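Clastex Folding Drying Rack, two months in
6/15/18

I bought the Clastex folding rack back in May after my old one finally gave up and dumped a load of wet towels on the kitchen floor. I'd been looking at the Tollex too, but it was 14 dollars more and the only color left was a sort of hospital green, so no thanks.

Setup took me no time at all. You pull the legs apart, flip the wings up and push the little catches in — and that's it, no tools. It's light enough that I carry it out to the porch with one hand while the other one is holding the coffee. The bars are spaced wide enough for jeans, which I really can't say for my last rack!

The wings are the weak spot. Put anything heavy on them (bath mats, a wet hoodie) and they start to dip at the ends. I now keep the heavy stuff in the middle and use the wings for socks and shirts. Also, check your pockets before you wash. I say this every time and I still forget.
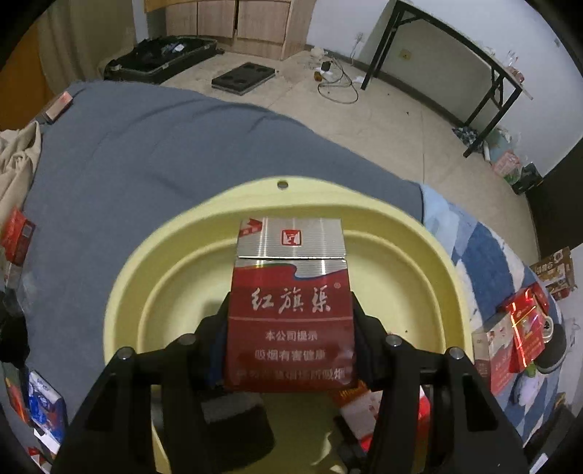

Red and silver pack over the yellow basin.

Two of the rubber feet came off in the first week. I emailed Georgiou, the shop I ordered from, and they sent a new set in the mail without any fuss, so points to them. The new ones have stayed on so far. I did dab a bit of glue in there, just in case.

Folded up it slides in next to my fridge with room to spare, and it hasn't rusted, even after a few nights forgotten outside. Would I buy it again? Yes, for the price I would. If you wash a lot of blankets, though, get something with sturdier wings.

4 out of 5 from me.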